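Section 3: Preparing a Surface and Putting Up the Omby Wall Shelf

Read this section through before you open the hardware bag. Two people are needed from step 6 onward.

3.1 Clear a work area

1. Choose a table at least as long as the shelf board. Wipe it down and let it dry.
2. Cover the top with a dark cloth or blanket. The finish on the board scratches easily, and small screws are easier to find on a plain background.
3. Lay out the parts in the order shown on the packing list. Keep the wall anchors apart from the shelf screws — they look alike but are not the same length.
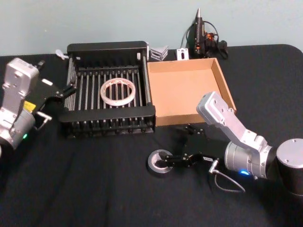
Fig. 3-1. Table covered with dark fabric, with a rack at the middle.

NOTE: If any part on the packing list is missing, stop and contact the dealer. Do not use screws from another kit.

3.2 Mark the wall

4. Find the studs with a stud finder. Mark the center of each one lightly in pencil.
5. Hold the paper template against the wall with its top edge level. Tape the corners. Painter's tape is best on a painted wall. Duct tape holds well on bare brick or block but can pull paint off when it is removed.
6. Have your helper check the level again from the far end, then mark the holes through the template.
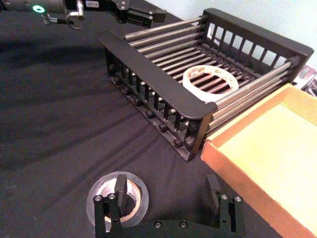 Page 11

CAUTION: Check for wires and pipes before drilling. Do not drill directly above or below an outlet or switch.

3.3 Mount the brackets

7. Take down the template and drill at each mark. Use the 3 mm bit for studs. For hollow walls, use the bit size printed on the anchor bag.
8. Tap the anchors in until they sit flush. If an anchor spins in its hole, remove it and move the bracket to a new spot.
9. Fasten each bracket by its top screw first. Leave the screw slightly loose, line up the bracket with your pencil mark, then add the lower screw and tighten both by hand.

CAUTION: A power driver can strip the anchors. Use a hand screwdriver for the last few turns.

3.4 Fit the board

10. Set the board on the brackets with the slotted side down and slide it back until it touches the wall.
11. Drive the short screws up through the brackets into the board.

Wait one day before loading the shelf if you filled any old holes with patching compound. For weight limits, see Section 4.

Guide revised 29/01/2020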